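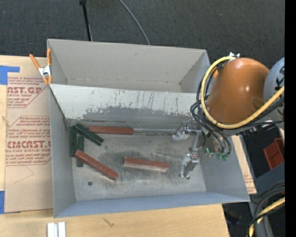
Zhenhua Yu wrote back after the draft of this talk went round and said the question was badly put: a machine that can do a chore 300 times in a workshop still can't do it once in a stranger's laundry, and until it can, the answer is no.

Talks > Shop Floor > Speaker notes

Filed under: Automation and Everyday Work

Start with Zhenhua's objection. Read it out in full. I agree with about half of it and will say which half at the end.

Slide 1. Leave the bin up while people sit down. Red blocks, green blocks, one arm reaching in. Ask the room who would pay somebody to empty it. Then ask who has done that job. At Jillier more hands went up for the second question.

What makes bin work hard
– Parts lie at whatever angle they landed. The green ones are bunched in a corner, and a red one lies across the middle of one of them. A person slides a finger in and tips one out without thinking.
– Walls. A gripper needs room on both sides of a block, and a block lying along a wall gives it room on one side only.
– Bare metal is scuffed and marked, so its colour and brightness change from patch to patch. Cameras notice this more than we do.

Slide 2. The Nyaga trial. 400 picks, 366 good on the first go. Put the number up and wait. Someone will say that's over 90 per cent, and they'll be right. Then give the other number: 34 times, a person had to walk over. If that person has another job across the shed, the walking is the cost. Hanyu Kang kept the log and has the breakdown if anyone wants it at the break.

Slide 3. Home chores. Keep this short.
– Vacuuming a flat floor: yes, for years now.
– Folding towels: slowly, if the towels are all the same.
– Emptying the dishwasher: some of it. Mugs are fine. Cutlery baskets are bin picking again, with shinier parts.
– Picking up after kids: no.

Zulstead people will ask about price. I don't have a figure I trust, so say that and move on. Don't get drawn into the Stisix comparison, their parts arrive in trays.

Slide 4. Where I land. On a shop floor, with known parts and a person within earshot, some of this work can be handed over today. I'd start with one bin and one shift and write down every stop. In the house, Zhenhua is right for now.

Questions, 2 at most, then tea. If the projector plays up, skip slide 3 and go straight to the Nyaga numbers.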